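4. Moving your site to the new comment system

Allow one evening for the move. Readers can still view pages while it runs, but they cannot post.

4.1 Before you start

1. Sign in to Prarkcombe with an editor account.
2. Open Settings, then Backups, and choose Full copy.
3. Wait for the word Complete next to the copy. Do not close the tab.

Caution: Comments posted after the backup are not in it. Set the forum to read-only first. 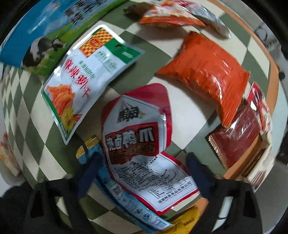

Fig. 4a. Snack pouch, 泡卤鸭爪

4.2 Importing old threads

1. Go to Tools, then Import, and pick the backup you made.
2. Set the batch size. The default is 900 comments. The highest value allowed is 3000.
3. Leave Keep reply order ticked.
4. Press Start.

If the import stops with error 417, the batch is too large for your host. Go back to step 2, enter a lower number and press Start again. Threads already imported are skipped.

Note: Member names with more than one space in them are shortened. Annick MacDonald keeps a list of these for the Sutherland forums, and you may want to do the same.

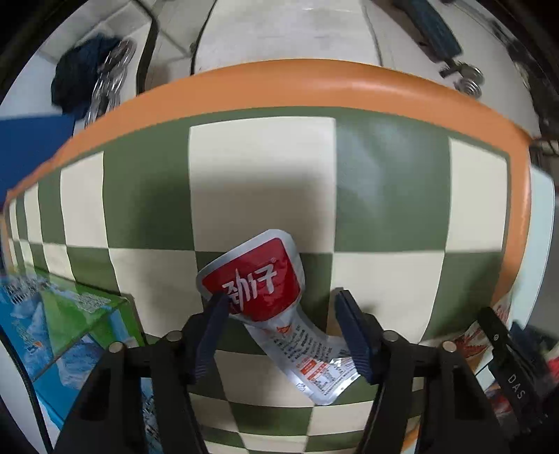
Fig. 4b. Green and cream checks, orange rim

4.3 Checking the result

1. Open six old articles from different years and compare the comment totals with the backup report.
2. Sign out and read one long thread as a guest.
3. Turn off read-only.

Old avatars can take until the next morning to show. If they are still missing after that, run Rebuild avatars from the Tools page.

Sites using the Esa theme need one more change, described in section 5. Corrections to this section go to Amrit Arsenault.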